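## 4. Recording the book task

This section covers the book task for club members working in pairs, one on the hand-held gripper and one at the laptop. Finish section 3 (charging and pairing) first. Allow 75 minutes for a full set, including setup.

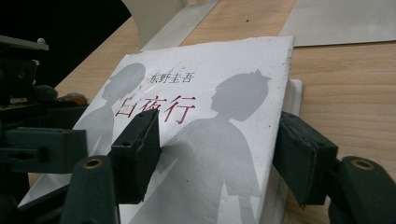
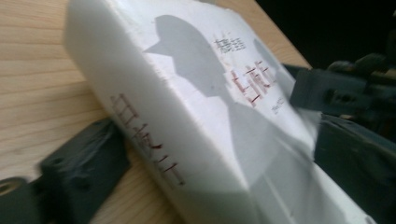 ### 4.1 Before you start

1. Clear a space on the wood table big enough to lay a book flat and turn it.
2. Pick your books from the Osei shelf. Paperbacks are fine. Skip anything with a loose cover or a dust jacket.
3. Squeeze the handle slowly and let it open again. Both fingers should move together. If one lags, tighten the link screws (section 2.4).
4. On the laptop, open Faro and choose **New set**. Type the book title the way it is printed on the cover, in whatever language that is.

> **Note:** Faro accepts Chinese, Japanese and accented characters. If the title box shows empty squares, change the font in **Settings** and type it again.

### 4.2 Recording a run

1. Lay the book flat and start the recording. Wait for the beep.
2. Bring the gripper down with one finger on each side of the book.
3. Close until both fingers touch, then squeeze a little more. Stop if the cover starts to bow.
4. Tilt the book, hold it for a slow count of two, and set it back down.
5. Open the fingers fully before you lift away.
6. Stop the recording and say the run number out loud so your partner can check it.

Do 15 runs with each book, then switch jobs. Change the starting angle a little every time. Runs that all begin from the same spot were our main problem in February.

> **Caution:** Keep your free hand off the table while the gripper is closing. The links can pinch.

> **Caution:** Don't hold the book by the cover alone. A thick paperback will swing open and tear at the spine.

### 4.3 Checking the set

Play back every run at half speed. Mark it **Redo** if:

- the book slipped before the count of two
- a hand came between the camera and the book
- the file is under 100 frames

Some motion blur is fine, as long as you can follow the book from start to finish – the Neririx script drops the worst frames later. Blur that lasts the whole run means you are moving too fast.

Copy good runs to the Kurthorpe drive, in the folder with your team number. There are 16 team folders, so check before you paste.

Efua Amegashie has the spare finger pads and the key to the parts cabinet. Write down any pads you take on the sheet inside the door.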